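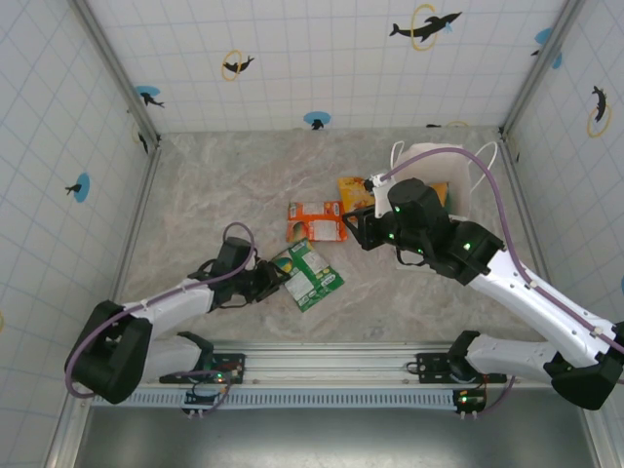

Snack packets and white cloth tote. Attached to post no. 1.

Menine Community Boards > Facilities and Supplies > Visitor Hospitality
Topic: Cloth totes for visitor snack packs, packing order and general guidance
Status: Open

supplies_desk_menine
Posted March 19, 2019
Post no. 1

Members are invited to comment on the proposed change to the visitor snack packs. Until now each pack has been issued in a paper sack with a folded top. It is proposed that the paper sacks be replaced with a plain white cloth tote with two loop handles, of the type shown in the attachment. The tote is soft and has no stiff base. It will not hold its shape until something has been placed inside it, and this has raised questions regarding the order in which the packets should go in.

The following order is suggested for discussion:

Flat packets first, standing upright along one side of the tote.
Crinkled or puffed bags second, laid on their side above the flat packets.
Any small item last, near the opening, where the visitor can reach it without emptying the bag.

Handles are to be left standing up and outside the bag. They should not be tucked in.

Comments are requested from all sites that issue packs. The Kadenow site has already submitted its views by letter and need not repeat them unless it wishes to do so.

kadenow_frontoffice
Post no. 2

Thank you for opening this topic. The Kadenow front office does wish to repeat its views, as the letter was written before the attachment was available.

We do not support placing flat packets upright. In a soft bag with no base, an upright packet slides down and folds at the corner as soon as the bag is lifted. Our practice is to lay flat packets across the bottom, where they serve as a floor for everything above them. The orange packet in the attachment is of a suitable shape for this purpose. The green one could be laid on top of it. The crinkled bag would then go in last and would carry no weight at all.

We have issued packs in this manner since November and have received few complaints regarding crushed contents.

hallway_pantry
Post no. 3

I would respectfully disagree with the previous post. Laying packets across the bottom is satisfactory while the tote is standing on a table. When the same tote is hung from a hook or carried on the shoulder, the bottom draws together into a point and the flat packets bend down the middle. Crackers do not survive this treatment. Upright packets follow the side of the bag and stay as they are.

I would also ask that the desk state whether the packs are to be hung or set down at the point of issue. The answer would settle most of this discussion.

supplies_desk_menine
Post no. 4

In reply to post no. 3: packs are set down at Menine and at Kadenow. They are hung at the Kuo annex, where there is no table at the entrance.

kuo_annex_reception
Post no. 5

The Kuo annex confirms the above. Packs are hung on a rail with 2 hooks beside the door, and visitors take them as they sign in.

We support the upright arrangement. We have a separate concern regarding the loops. On the tote in the attachment they are thin. Thin loops are comfortable enough for a snack pack, but visitors have a habit of adding their own papers and water bottles, and a thin loop then cuts into the hand. We request that a wider handle be considered at the next order.

linen_and_laundry
Post no. 6

I write with regard to the choice of white cloth. White totes show every mark. Orange snack powder is particularly difficult to remove and should be treated with dish soap and cool water before the bag is laundered. Hot water should not be used first.

If the totes are to be given away with the contents, the matter does not arise. If they are to be returned and used again, I would ask that a darker cloth be ordered. The original post does not say which is intended.

supplies_desk_menine
Post no. 7

The totes are to be returned. A return bin will be placed at each exit. The desk acknowledges that this should have been stated in the first post.

The present stock is 100 totes, ordered from Usotel under request 2431. A different color or a wider handle may be specified on the following request. The present stock will be used first.

kadenow_frontoffice
Post no. 8

We note the reply. We would observe that a returned tote will be used by several visitors in turn, and that some of them will leave crumbs and wrappers behind. It should be made clear who is expected to turn the bags inside out and shake them before they are packed again. At Kadenow this would fall to the front office, which has not been consulted on the additional work.

It is further noted that a yellow item is already inside the tote in the attachment. Would the desk please confirm whether this is part of the standard pack? Our contents list does not mention a fourth item.

supplies_desk_menine
Post no. 9

The contents list is under revision. Sites may include one additional item of their own choosing, provided that it is sealed and does not require refrigeration. Glass containers are not permitted.

hallway_pantry
Post no. 10

With respect to the additional item, I would ask that sites avoid chocolate in the warmer months. A cloth bag offers no protection if it melts, and the laundry will bear the consequences.

I would also like to return to the puffed bags. All posters appear to agree that nothing should be placed on top of them, yet the suggested order in post no. 1 puts a small item above the puffed bag. If that item is a juice carton, the bag beneath it will burst. I propose that heavier small items be placed at the side of the tote, next to the flat packets, and that only light ones be placed near the opening.

linen_and_laundry
Post no. 11

I support the proposal in post no. 10, including the remarks on chocolate.

kuo_annex_reception
Post no. 12

The annex also supports it.

kadenow_frontoffice
Post no. 13

Kadenow has no objection to the placement of heavier items at the side. Our position on the flat packets is unchanged. We ask that each site be allowed to pack according to whether its totes are hung or set down.

supplies_desk_menine
Post no. 14

The desk accepts the request in post no. 13. The guidance will be issued in 2 versions, one for sites that hang the totes and one for sites that set them down. Heavier small items will go at the side in both versions. The question of shaking out returned totes remains open, and sites are asked to post their current arrangements below before the guidance is printed.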